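Gallery: House Rules at the Kitchen Bench
Posted June 2019 by Faith Mohamedi

People keep asking me for our bench rules, so I've finally put them on a page instead of mailing the same attachment over and over. I look after the household tasks setup at Gurudside, where we teach two arms to put dishes away, open drawers and so on, and most of what follows came out of things going wrong (sometimes loudly!). It isn't a standard. For that you want your arm maker's manual and whatever your safety office signs off on. These are the everyday habits that sit underneath all that.

The first version had 16 rules and fitted on one sheet, which everyone signed and then forgot. Yolanda Ortuño from our Tavares site came over in March, watched us for a day, and crossed out most of it. What she left was the stuff you can check by looking at the bench before you press go. I was a little offended for a while – then I started using it and I've never gone back.

So, the short version.

Lights first. If the lights on the arm bases aren't showing the color you expect, hands stay off the table and you go find out why. On our arms, green means powered and ready to move, so to us green means hands out too. New people read it as "all fine, come on in" and I correct them every single time.

Park high. Grippers wait above the objects with the fingers clear, never resting on anything. A plate under a resting gripper is a plate you're going to sweep up.

Drawers count as moving parts. An open one changes where an arm can safely go, so whoever starts the run says out loud whether it's open or closed. We didn't do this before. We now own a second drawer front.

Cables go behind the arms, toward the wall, with enough slack for the full reach. Tug test at the start of each shift, please, and write it down.

Use real dishes, but cheap ones. Trendholm, our old supplier, sent us a quote for a matched practice set at 2,499 and I laughed so hard I had to close the door. Mugs and plates from a discount shelf do the job, and different colors make the logs so much easier to read afterward.

One person holds the stop. Not "whoever's nearest" – one name on the whiteboard, and if that person leaves for coffee, the arms stop for coffee too. We had 988 runs logged on this bench the last time I looked, and the only 3 I'd call scary all happened when two people each thought the other one had it.

If your place does it differently I'd love to hear, especially about drawers. The folks at Usivia tell me they tape the reach limits right onto the table, and I'm tempted!

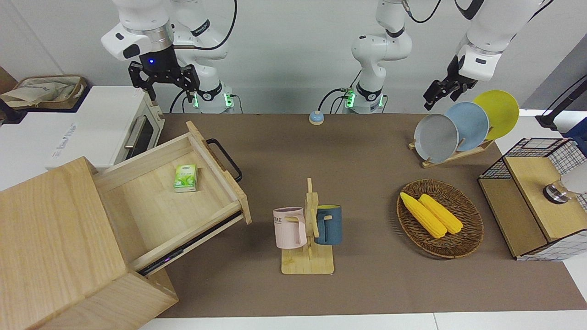 Drawer open, plates in the rack, mugs on the tree, both arms showing green. Hands out, everybody.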